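Robotics Elective, Project 2 Report
Teaching an arm to put a block in a basket
November 11, 2019

So this is my half of the write-up for the Brullen arm project. Jocelyn Arsenault is writing up the code side, which means I get the table, the tape, the basket and all the complaining. Our team name is Pullport (Jocelyn picked it in September and I lost the vote, even though there were only two of us voting).

The job sounds so easy! Pick up a blue block, carry it over, let it go inside a basket. A toddler can do it. Our budget for the table setup was 400 minutes of lab time for the whole term, and I burned a scary amount of that just on deciding where things should go.

We ended up with white plastic sheeting over the table and green tape for our marks. The long strip is the basket line, and the little pieces are there so we can put everything back after the other lab section has been in.
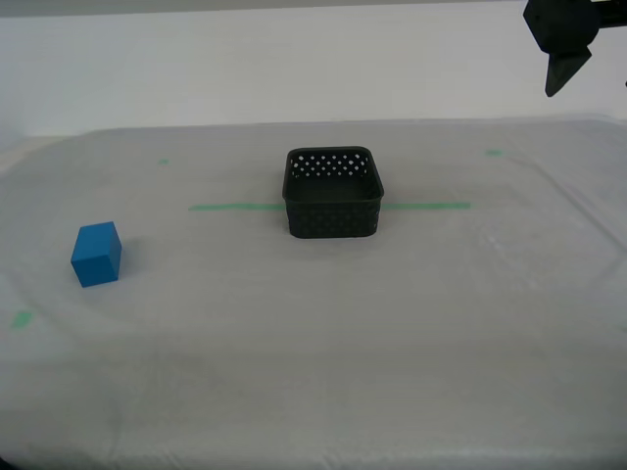
Figure 1. Table layout with the basket on the tape line and the block off to the left.

I wanted to tape the basket down too, but Hiếu Lâm (our lab TA, very patient) said we should leave it free so we'd find out if the arm bumped it. He was right and I was annoyed. In our first week of runs the basket kept creeping away from the line and I was blaming the code, and poor Jocelyn spent an evening looking for a bug that was really just me setting the approach height too low.

Once I raised the height things got a lot better, and then we hit the release problem. The block is longer than it is wide, so how it's turned when you let go matters more than I expected. Come in straight and it drops nicely. Come in crooked and it can catch on a wall.

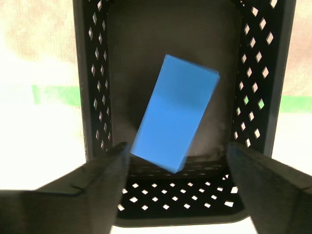 We tried two ways of opening the gripper, slow and fast. I was sure slow would win. Nope! With slow, one finger would let go before the other and the block would swing. Fast and wide worked better for us, so that's what's in the final version (setting 514 in Jocelyn's file, if anybody wants to look).

The other thing that ate our time was the camera views. The sheet is pale and wrinkly and it picks up glare, and our block finder would sometimes get excited about a shiny crease. I lost a whole session to that. Jocelyn fixed it by having it look for blue first and worry about shape second, and I smoothed the sheet out as well as I could, which wasn't very well. 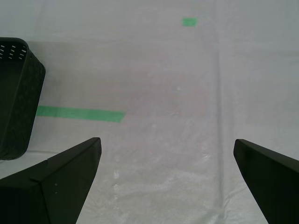 We recorded 3060 tries in all. The plan said 4000, but we lost lab time to the open house and then I got a cold, so we talked to Hiếu and he let us stop there. I still think the extra ones would have helped with the far corners of the table, where our arm is pretty bad.

Finger alignment was my last big chore. If the tips don't meet evenly the grip twists the block, so I got in the habit of closing the gripper before each session and checking the gap by eye. I'd add a proper check for this in software next time. 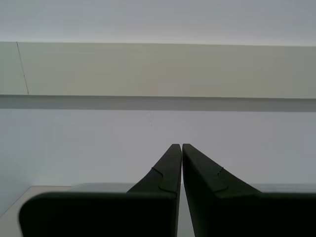

For the next project we want to try two blocks, and Jocelyn wants a smaller basket, which I'm fighting. We also need to write down the approach heights somewhere better than the back of my math notebook. Thanks to Hiếu for the late hours, and to the Dunmore section for sharing the table and mostly leaving our tape alone.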